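Fireck Reconditioned Desktops
Home / Desktops / Ex-office / The Stiscombe

The Stiscombe Ex-Office Desktop PC

Stock code: 1373
Price: £49 plus carriage
Availability: in stock, Ultham warehouse
Collection: free, ring the bell twice

The Stiscombe is a second-hand desktop computer. It spent its first career under a desk in an office, where somebody used it to open spreadsheets and, on quieter afternoons, to look at caravans. It is grey. It will do your email, your letters, your household accounts and as many browser tabs as a reasonable person needs. It will not do much for your living room.

We named it after the village where Siiri Koppel bought her first pallet of these, sight unseen, from a man who described them as "mostly computers". The name seemed friendlier than the stock code, although the stock code is what you should quote if you ring up.

Who it suits

People who want a computer that sits in one place. Parents who would like the homework done somewhere visible. Clubs, small offices, parish newsletters, anyone who has been using a laptop with a missing letter E and has started choosing their words around it.

It's a poor choice for new games, for editing long films, and for anybody who needs their equipment to light up in several colours. We sell nothing that does that. We've been asked.

What's in the box

The desktop itself
One mains lead, UK plug
One keyboard, our choice, letters all present
One mouse, wired
A printed sheet with the setup steps in large type

A monitor is extra. So are speakers, and the built-in one should be thought of as a warning device. If you already own a screen, look at the socket on the back before ordering and tell us what shape it is. "The wide blue one" is a perfectly good answer and we'll put the right cable in.

Checks and parts

Each order is opened up and cleaned before it goes out. The dust we find in ex-office machines would fill a modest cushion, and some of it has paper clips in. We look at the fans, the cables, the memory and the processor, then shut the lid and leave the thing running overnight with a long and very boring video playing.

Storage is always replaced. You get a new solid-state drive with nothing of the previous owner's on it, which spares you their quarterly forecasts. Memory is second-hand and tested. Processors vary from batch to batch, and the exact model goes on your invoice. If yours matters to you, ask before you pay and we'll read it off the label for you.

Inside the case, with the processor socket's metal frame open: 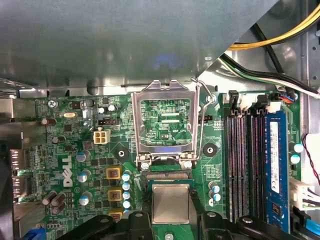
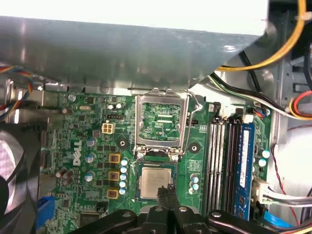 Upgrades

More memory: choose it from the list at checkout. We recommend the middle option to nearly everybody. The largest option exists for customers who feel better knowing it's there.

Second drive: yes, there's usually room, and we'll fit it for the cost of the drive.

Wireless: a small plug-in adapter, left in the bag so that you can lose it yourself. If you can run a network cable to the desk, do that instead and keep the money.

Processor swaps: we'll do these on request where the board allows it. Please don't buy one elsewhere and post it to us in a birthday card. The pins in these sockets are very fine, and so was the envelope.

The Bañez keyboard: our one luxury. Full size, heavy, with a proper clack. It can be heard in the next room, and people in the next room have written to us.

Noise and size

Quiet when idle, audible when busy, about as intrusive as a fridge with something on its mind. It stands upright on the floor or on a desk. Give the back some air and don't put it in a cupboard. We know it would look nicer in the cupboard.

Guarantee and returns

The guarantee lasts 3 months and covers parts and labour. If the machine stops working, ring us first, as a fair share of faults turn out to be the switch at the wall and we can settle those for nothing. If it really has stopped, send it back in the box it came in. Keep the box. We say this on the invoice, on the lid and on the printed sheet, and still receive computers wrapped in duvets.

Tea isn't covered. Neither is squash, and the guarantee now mentions gerbils by name.

Delivery

Orders placed before 2 pm leave the same working day. The courier will ask for a signature and may accept one from a neighbour. In November and December, please allow a bit longer. We don't deliver upstairs, though Siiri has been known to on collection days if you live in Ultham and ask politely.

Customer comments

"Does exactly what the old one did, but starts." Order 2941

"Plain as a brick. Very pleased. My husband has asked when the proper one is coming."

"Four stars because the mouse is ugly."

You may also need

Refurbished monitor, various sizes, slightly yellowed stands
Extension lead, surge protected
Mouse, less ugly (temporarily out of stock)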